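Can a robot do your laundry yet? I went to find out

I have four kids' worth of T-shirts waiting on my couch right now, so when Lolurlow said it was opening up its folding trial in September, I was first in line. The startup has set up in the back of the old Grustano dry cleaner, and the pitch is simple – you drop off a bag of clean clothes, a machine folds them, you pick them up in the evening.

Well, kind of. Lucrezia Pellegrini, who runs the trial, told me the arm got through 1361 pieces last month. She counts a piece as done only if it comes out flat enough to stack, and 352 of them had to be finished by hand. Towels are easy, apparently. Anything with a hood is a nightmare, and fitted sheets aren't even on the list (I feel so seen!).

What surprised me most is that folding isn't the slow part. It's the grabbing. A soft gray top in a heap has no obvious corner, and the gripper has to pinch one layer of it without bringing along whatever else is nearby. I stood there whispering "come on, come on" at a piece of knitwear.

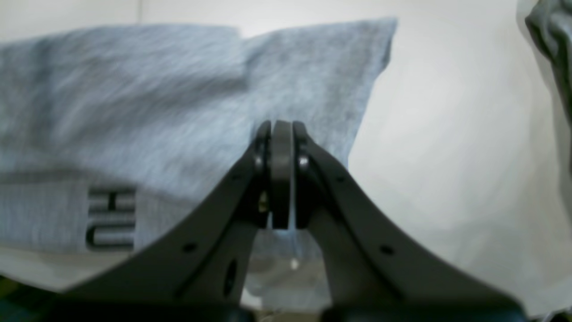 So when do we get one at home?

Not soon, if you ask Suleiman Dauda. He has pressed shirts at Grustano for years and he took me through his own pace on a busy day, 300 shirts, with the radio on. He likes the machine fine. He'd like it better if it could do buttons – and he'd love one that empties pockets.

Pellegrini wouldn't give me a date for a home version, or a price. The next step is a second arm at the Villa hotel laundry, where it'll get nothing but bath towels, 200 a shift to start. That sounds like a much fairer fight to me.

The trial runs through the end of the month and drop-off opens at 8 a.m. I left them a bag of school clothes and kept the hoodies at home.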